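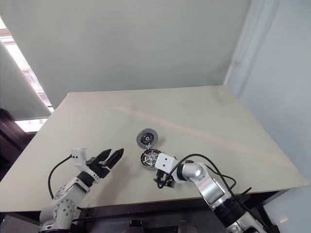
Both arms over the table, two discs to sort out in the middle.

Fiva bench, README

Two arms, one table, motor parts. Goal is to have the pair take round parts off the tabletop, hand them across and put them down where we want them. Discs first, then housings. Started in October in the shared workshop at Movilmont, still going, still rough. Read all of this before you power anything up please.

Maintainer: Tobiloba Jibrin. Leave a note on the bench or write in the workshop channel, I look at both.

What's in here

fiva/ - main loop, arm configs
fiva/handover/ - the passing code, most of the bugs live here
drarkance/ - the recorder. Saves camera views, joint angles, gripper widths
venter/ - finds the middle of a disc. Started as a script for something else, hence the name
runs/ - recorded runs, see below
old/ - don't use

Setup

Clone it, make a fresh Python environment, install from requirements.txt. Copy config.sample to config.local and put in your own arm addresses. Left and right are as seen from the head camera. If you swap them the arms will go for each others parts, ask me how I know.

Start order matters:
1. left arm
2. right arm
3. cameras
4. drarkance
5. fiva

Give it 17 seconds between the arms and the cameras. Less and one of the wrist cameras doesn't show up. Haven't found out why. Driver thing probably.

Cables: check the loops at both wrists before every session. Need enough slack for the full reach, not so much that it drags over a part. Tape has been tried. Tape comes off.

Runs

226 runs so far. Each one is a folder with three camera views (head, left wrist, right wrist), a joints file and notes.txt. Wrist views are saved however the camera is mounted, which can be sideways. Not rotated on disk. If you want them upright do it at load time, there's a flag, --upright.

notes.txt is typed by hand so spelling is all over the place. Search for "drop" AND "dropped" AND "fell".

A run is roughly 800 frames per view, longer if somebody stopped to fiddle. Fiddling is left in. Search for "hand" in the notes if you want to skip runs with people reaching in.

Parts we use

- gray disc with the rough speckled face, small red marks, hole in the middle. Easy to find, venter likes the hole
- the bigger disc with white rim and red bits. Venter gets confused by the spokes, sometimes puts the center out on the rim
- round gray housing. Wide, so the fingers have to open nearly all the way. Matte, which helps

Don't add shiny parts yet. The tabletop already throws a reflection and that's enough trouble.
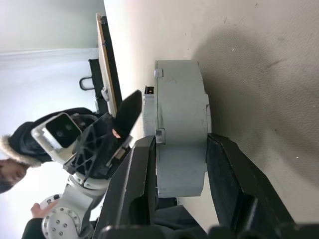

Housing in the gripper, wrist camera view. Other arm with a hand resting on it.

Notes on the housing

Grip across the body and keep off the rim. There are two little notches on the rim and a fingertip that lands in one gives a closed width that looks fine in the log, then the part turns when the second arm touches it. Wasted a whole Monday on that.

Second finger pair comes in slow. Speed is handover_speed in the config, leave it at 5 until you trust your calibration. Higher works for the discs, not for this.

If you need to hold an arm while the other one has the part, put it in free mode first (key F, then wait for the beep). No beep = not free. Don't push against it. Long sleeves and hoods: keep them away from the joints.

Known problems

- discs nearly touching get read as one part. Workaround is to move them apart by hand, real fix is on the list
- late afternoon the light through the blinds shifts and venter drifts. Pull them down or recalibrate
- right arm pauses at the top of its lift. Harmless, annoying
- recorder fills the disk without warning you. Check space first
- handover sometimes reports done when both grippers are still closed. Do NOT restart at that point, open the reciever by hand from the menu

To do

- force reading on the left gripper
- proper tray so parts stop sliding
- split the configs per part
- write down the calibration steps, right now they're in my head and half a page in the drawer

License

Code is free to use, keep the name on it. Runs too, except any where you can see a face, ask whoever is in it first.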